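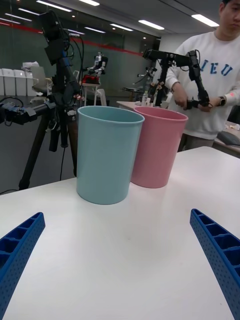 Section 4. Running the Open Day Demonstration

Use this section when the Graledel arm will be shown to visitors. For everyday operation, go back to Section 3, where it is quieter.

4.1 Before the doors open

1. Set two plastic cups on the white table within reach of the gripper. Lightweight cups are best. Your grandmother's china is not covered by the warranty.

2. Check that the tripod legs are fully spread and locked.

3. Tuck cables away from the visitor side. A visitor will find any cable you miss, usually with a foot.

4. Start the Dumov control program on the laptop and wait for the ready message. Clicking Start again does not make it ready sooner.

Note: The morning talk lasts 46 minutes. The printed program says less. The printed program is wrong.

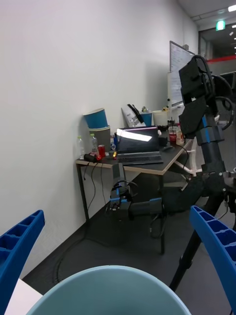
Laptop desk and arm on its tripod stand.

4.2 Handing over the controls

1. Stand behind the table and hold the teleoperation arm with both hands.

2. Move slowly through one practice reach before going near a cup.

3. Let the visitor take over – one visitor at a time, including visitors who are very sure of themselves.

4. If the arm drifts, release the grip and press Pause in Dumov.

CAUTION: Keep faces and hair out of the gripper's reach. Children will ask whether it can shake hands. The answer is no.

CAUTION: Keep drinks away from the keyboard. This line was added in February, after the keyboard was.

Questions about bookings go to Osvaldo Rezende at the Zekham desk. He does not repair keyboards.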